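Brivholm Reading Room: we are looking for a Saturday-club sort of person (any age, any trade)

The reading room at Brivholm is looking for people to take part in our oral history summer, and we would be very glad to hear from you, even if you have never held a microphone and think you have nothing much to tell. Most of the people who said exactly that to us last year went on talking until the tea was cold.

We are collecting memories of the old Bemel bakery and the streets behind it: what people bought, what they were paid, who they met in the queue, which loaf their grandmother sent them back to change. Anyone who worked there, lived nearby or simply walked past on the way to school is welcome. We have 93 recordings so far and would dearly love to reach 100 before the autumn.

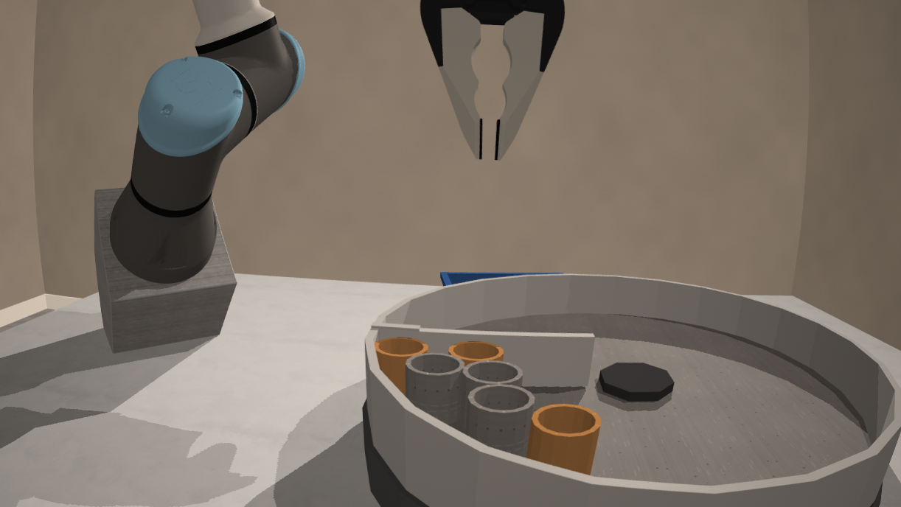

A conversation usually lasts an hour, sometimes a good deal longer if there are photograph albums on the table. You can come to us, or we can come to you, or we can do it by telephone. Ecaterina Olteanu leads the conversations and is a very patient listener. She grew up two doors from the bakery herself, so you won't have to explain where the flour shed was.

We also need 2 people to help with typing up. It is slow, pleasant work, done at home in your own time, and we pay a modest fee for each finished hour. Good spelling matters more than fast fingers. If you can follow the older Lutov way of speaking (my own mother's, and I still miss half of it), please say so in your letter, as several of the best recordings have been waiting for somebody like you.

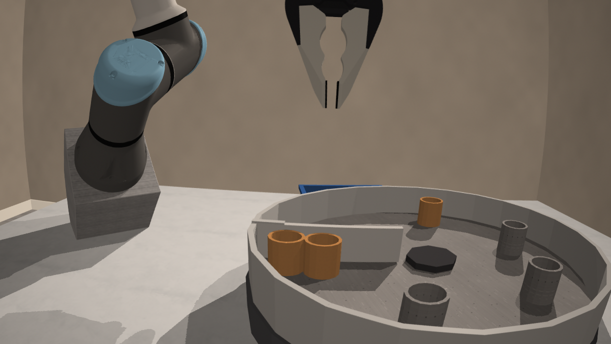 Page last changed: 2020-07-05

Everyone who records with us gets a copy to keep, and you may ask us to leave out any part of it, or the whole thing, right up until the booklet goes to the printer. Names can be changed too. Travel by bus is paid back, so do keep your ticket.

To put your name down, write to Aurelia Văduva at the Reading Room, Hodoroagă Street, Brivholm, or leave a note in the green box by the door. Tell us a little about yourself, when you are free in July, and whether stairs are a trouble, and we will book the downstairs room for you. Replies can take a week or so, but every letter does get one.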